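Section 4. Choosing and Teaching Your First Household Chores

Welcome back, and well done for getting through the charging and network steps in Section 3. If you are anything like the families who tested the Lerkau home arm with us over the past year, you are now looking at the machine and wondering what it can really do for you. We would like to answer that plainly before you start, so that you spend your first evenings on chores that have a fair chance of going well.

This section was revised on 11/30/23 by Nazanin Esfahani of the Clistness support desk. If your printed booklet has 22 pages, it is the older edition, and you should follow the steps given here instead.

4.1 What to expect

Household work is a good deal harder for a machine than most factory work. On a shop floor, the same part arrives in the same spot, facing the same way, all day long. In a bedroom nothing does. Clothes land in heaps, cushions travel, and a drawer that was shut at breakfast is open by lunch. Your arm has been taught from 1,769 recorded chores, which sounds like a lot until you think how many ways there are to drop a sock.

Hard objects with a steady shape come first. Cups, books, small boxes and bottles with the lid on are all sensible places to start. Soft things come second, and of those, small towels are the kindest, being one flat piece without sleeves or buttons. Shirts, fitted sheets and anything with a drawstring should wait until you have the Quintero software update, and even then we would ask you to be patient.

4.2 Before you begin

1. Pick one chore and one only. You can store others later.
2. Walk around the area and pick up anything breakable, along with cords, jewelry and medicines.
3. Turn on the room lights and leave them as you would on an ordinary day. The arm learns best in the light it will work in.
4. Check that the fingers close fully and open fully. If they stick, go back to Section 2.
5. Press and hold the Teach button until the tone sounds.

Caution: Keep children and pets out of the room whenever the arm is powered. Keep your own hands clear of the fingers unless the arm is paused.

4.3 Teaching a towel pickup

You will be showing the chore with the hand unit first, and the arm will copy it afterward. Take your time over this part. A slow, tidy showing is worth a great deal more than a hurried one.

1. Lay a small towel on the bed. It doesn't need to be smooth, and in fact a few folds are welcome.
2. Bring the hand unit in from above, with both fingers pointing at the part of the cloth you want to hold.
3. Close the fingers on a raised fold. Try not to pinch the bedding underneath along with it.
4. Lift gently until the towel clears the bed, and pause for a breath.
5. Carry it to the place where you want it, lower it and open the fingers.
6. Repeat from step 1 with the towel in a different spot each time.

Note: A bright or heavily patterned quilt is fine. Some of our testers put away their nicest bedding and worked on a plain sheet, and then found the arm rather lost when the everyday bedding came back. Teach it on the bed you really have.

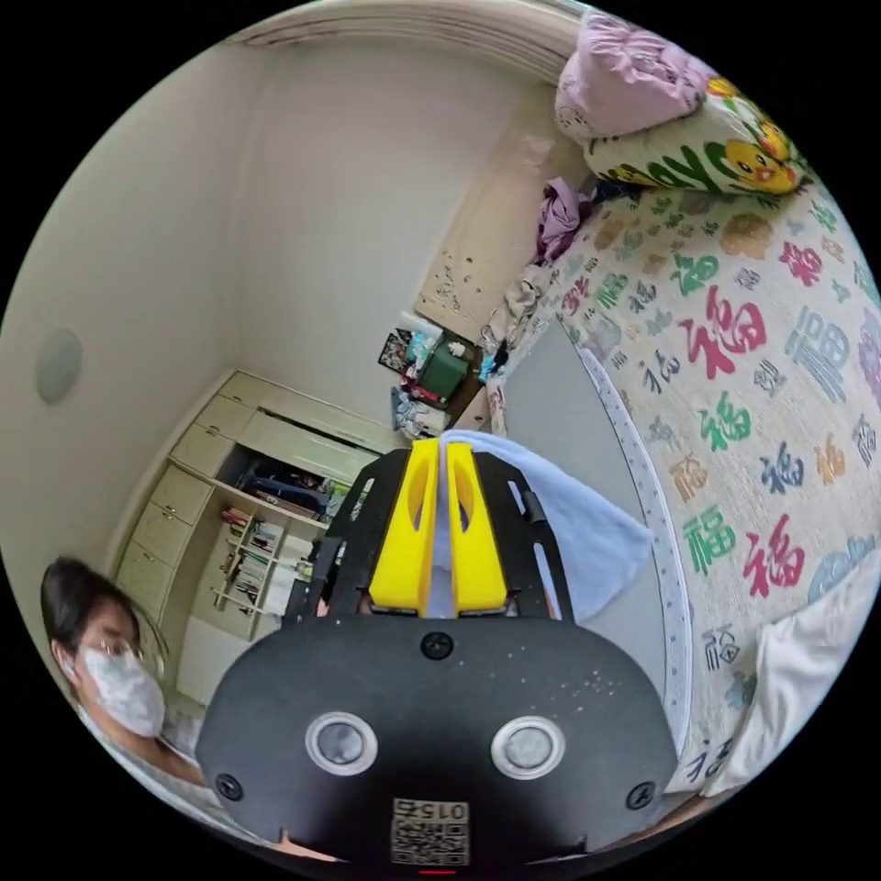

Can the arm do the laundry from start to finish?
At present it can manage separate pieces of the job, such as moving a towel from one place to another, but sorting, loading, folding and putting away still need a person to set up each stage and check the result.

4.4 Letting the arm try

Once you have stored your showings, the arm may have a turn. Please stay in the room for the first attempts – we know it is tempting to wander off and make coffee.

1. Put the hand unit back on its stand.
2. Place the towel on the bed, somewhere near the middle of the area you used for teaching.
3. Press Try and step back behind the floor line you marked in Section 1.
4. Watch the whole attempt. If the arm reaches for the wrong thing, press Pause.
5. When it has finished, press Keep if you were happy with the result or Discard if you weren't.

Note: Two small habits cause most of the trouble we hear about. One is teaching from the same side of the bed every time, and the other is leaving other loose cloth close to the towel. The arm can have a hard time telling where one soft thing ends and the next begins, so clear a little space during the first week and let the clutter creep back gradually.

Caution: Never let the arm lift bedding or clothing with a person or an animal underneath or on top of it.

4.5 If the towel slips

Wipe the inside faces of the fingers with a dry cloth and try again. If it still slips, teach a deeper grip, with more of the fold between the fingers. Very thick bath towels may simply be too heavy, and a hand towel is the better choice for now. The finger pads are good for 2,000 grips, after which you can order a new pair from Tivton using the card in the back of your booklet.

When the arm has kept its towel through a full evening of tries, go on to Section 5, Naming and Storing a Chore.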